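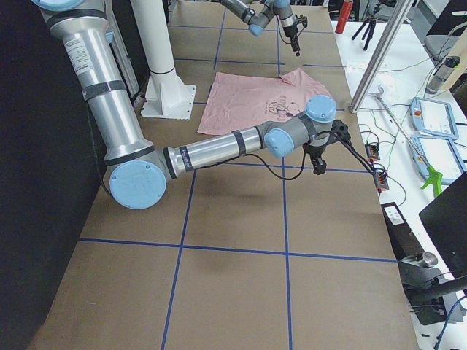 The shirt table at Stikico, with a pink tee between the two arms.

Two Arms and a T-Shirt: Automation in the Folding Room

Stikico handles returns for online clothing sellers. Shirts come in balled up in their mailers and are supposed to leave flat, folded and bagged. Last October the company brought in an outfit called Fliltovel to see whether robots could do the flat and folded part. I went over on a Wednesday with the sales sheet in my pocket. The sheet promises "relief from repetitive handling." I wanted to know who had been relieved.

More from the same table:

The arms. Light blue caps on the joints, silver tubes in between, a black gripper at the end of each. The supplier's name for the setup is Heka, and the people in the room call it "the table." Management likes to say it works beside the staff. The staff I talked to said they work around it, and a couple of them said it with some heat.

The paper. Brown kraft, marked off in big rectangles with dark blue tape. Folders used to lay out their own spots however they liked, left-handers one way and right-handers the other. One woman with 31 years in laundries and garment rooms told me the tape was the first thing she noticed, and that her elbow still goes looking for the old corner.

The tee. Pink, a small dark graphic on the front, a bit wrinkled. A practiced folder at Stikico gets through 266 pieces on a good shift, hoodies and those awful slippery blouses included. I asked for the matching figure for the arms and was told it was "not a useful comparison at this stage." Funny, because it was useful enough to put on the sales sheet as a projection.

The side table. Two teach pendants lie on it, the upper one with a red emergency stop button, along with a long grabber with a green trigger and a good deal of green and black wire. Learning the pendants took 2 people off folding for 8 days of training. Both are still on a folder's hourly rate. Management says a new job title is being discussed, and it was being discussed in the spring too.

The chair. Gray, ordinary, off toward the back. Folding at Stikico is done standing up, so I expected people to be glad of any job that comes with a seat. Some are. Others told me that watching a machine makes for a longer afternoon than folding ever did, and that their shoulders feel better but their heads don't.

I'm not against the thing. Wrists wear out in this trade and I have met plenty of the wrists. But every promise I heard was about next year, and the wage sheet is about this one. The Esposito warehouse across town is said to be next in line for a table. I've asked to see that one before the tape goes down.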